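Home Explore Threads Saved Log in

5 min read

OK so I've been baking the same loaf of bread every week since January and I have Opinions now. Thread, because my family has asked me to please tell somebody else.

Background: I used to buy the sliced stuff from the store like a normal person. Then we moved to a street with one bus and no bakery, and I got stubborn about it.

Breakfast is the whole reason, by the way. I don't care about a fancy crust at dinner. I want toast.

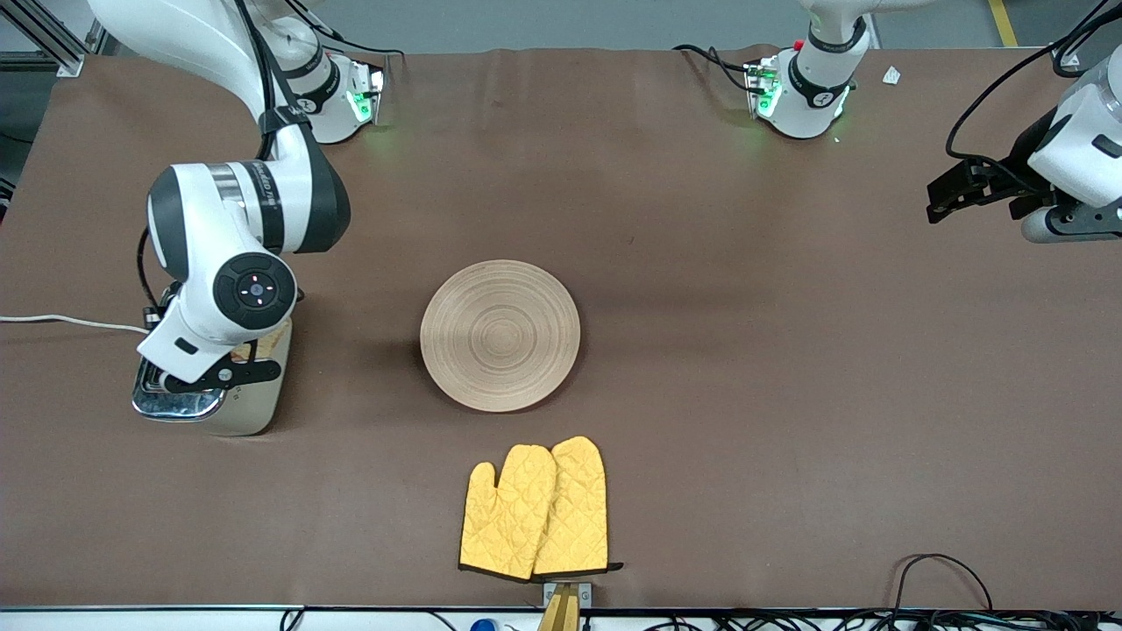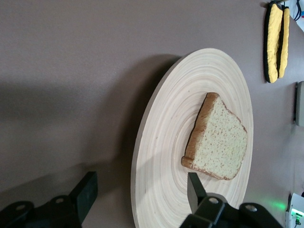
A toaster and a round plate, that's my entire breakfast philosophy.

Hằng Mạc wrote back before I'd even gotten to the second half, wanting to know why anybody would bake for toast when day-old store bread toasts just fine. Fair! It does toast fine. But it toasts into the same thing every time, kind of sweet and hollow, and by the second slice I'm bored and eating jam with a spoon.

Homemade bread on day two is a different animal. Day one it's too soft, it squashes when you cut it and the middle stays gummy. Day two it firms up and you can get a proper slice. Day three might be even better if there's any left (there isn't).

The recipe, such as it is: bread flour, water, salt, a bit of yeast, one spoon of honey. I've tried it with milk and it browns way too fast. I've tried it with olive oil and my daughter said it tasted like a salad.

I mix it after dinner and leave it in the fridge overnight. No kneading. I fold it over on itself 2 times before bed, with wet hands so it doesn't stick, and then I ignore it.

The flour matters more than I wanted it to. I was using whatever was cheapest and getting these flat sad bricks. Switched to the Nông bread flour from the little grocery by the bus stop and the next loaf nearly touched the lid of the pot. Same recipe, same pot, same me!

People keep asking about the pot. It's an old Junex one with a lid, it was my aunt's, it's heavy as a tire and one handle wiggles. You don't need that exact one. Anything with a lid that can go in a hot oven.

Lid on for the first part, lid off for the rest. 40 minutes all together in my oven, but my oven runs hot on the left side so I turn the pot halfway through. If yours behaves itself then skip that.

I do own a thermometer now. It's an Iteck, the kind on a wire. I held out for months because I thought tapping the bottom and listening was more romantic, and then I cut into a loaf that sounded perfect and it was basically pudding in there. So I tap it AND I stick the probe in.

Let it cool!!! I know. I know it smells amazing. If you slice it hot you lose all the steam and the rest of the loaf goes leathery by evening. I've done this so many times and been annoyed at myself every single time.

Slicing: get a long bread knife and go slower than you think. I was pressing down like I was sawing a branch. Let the teeth do it. Turn the loaf on its side if the top crust is too hard to get started on, that one changed my mornings.

Thickness is where my household splits in two. My husband wants it thin enough to read through. I want a slab. Thin is crisp all the way and good under eggs, a slab stays soft in the middle and holds a scary amount of butter. We cut from opposite ends of the loaf and meet in the middle.

Butter should be soft. If you take cold butter and drag it across good toast you get holes and a bad mood. I leave a little dish of it out overnight in the cooler months, and in summer I just take it out when I put the kettle on.

Toppings I've kept: butter and salt. Butter and honey. Peanut butter with sliced banana. Tomato rubbed on with garlic when the tomatoes are any good. Cream cheese and the pickled onions that live at the back of my fridge.

Toppings I've dropped: avocado. Sorry. I kept buying them and missing the one afternoon they were ripe.

Somebody further up asked about freezing. Yes, slice it first, then freeze it in a bag with the air squeezed out. You can toast it straight from frozen, just give it a bit longer. I always have half a loaf in there for the weeks I can't be bothered to mix anything.

And crumbs! Save the crumbs and the end bits. I dry them out in the oven after something else has been baking, smash them up, and keep them in a jar. Fried in a little oil with garlic they go on pasta and everyone thinks I made an effort.

The loaf I failed at the most was rye. I bought a bag at Treturside market from a man who promised me it was easy. It wasn't easy, it was like stirring wet cement, and it never rose past the height of my thumb. We ate it anyway, sliced very thin with cheese, and I'll admit it grew on me by the end of the bag.

Next I want to try one with oats in it. My neighbor soaks hers in hot water first and lets them cool before mixing, and her loaf stays soft for days, so I'm going to copy her and see. If any of you have done oats and have a rule for how much extra water to add, please tell me, mine are all guesses.

Oh and for the person who asked if I weigh things: yes, now I do. Cups were making me crazy, every scoop of flour came out different depending on how grumpy I was. A cheap scale fixed that.

Oat loaf goes in the fridge tonight. I'll post how it comes out, bricks included.

215 comments 3048 likes Share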